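I do love a good nose round someone else's workplace, so when the Leckie dye works at Tralunstead put up a notice for its September open day I had my name down before the kettle boiled. Getting there was another matter! The bus drops you at Grikgate and then it's uphill all the way (wear proper shoes, I didn't).

We started in the yarn store, which smells of sheep and old cardboard and is gorgeous. There are 412 shades on the books, though they only dye 231 of them regularly, and I wanted to take every single one home. Then up the back stairs for the madder talk, and I had no idea a root could give you brick, coral AND a sort of faded plum, depending on what goes in with it.

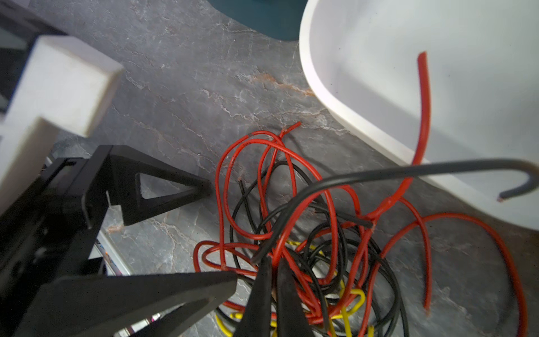
Gavin MacRitchie reckoned the madder was lovely but the indigo was worth the climb on its own, and that I should have gone straight there before the queue built up. He had a point, as I stood on that landing for ages. Still, the indigo talk was a treat, full of stories about blue hands at weddings, and I bought 5 skeins on the way out, having promised myself one.

Tea was in the old counting house, with a very decent ginger loaf. I missed the last tour at four, so the mill race will have to wait for next year.

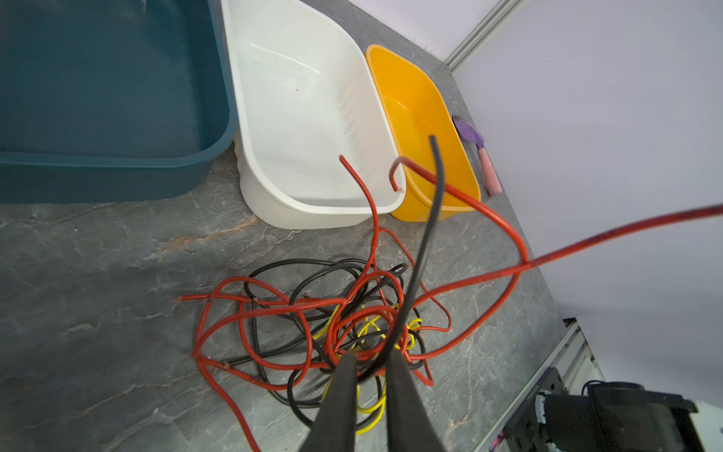
Tubs and basins on the worktop, Leckie open day, Tralunstead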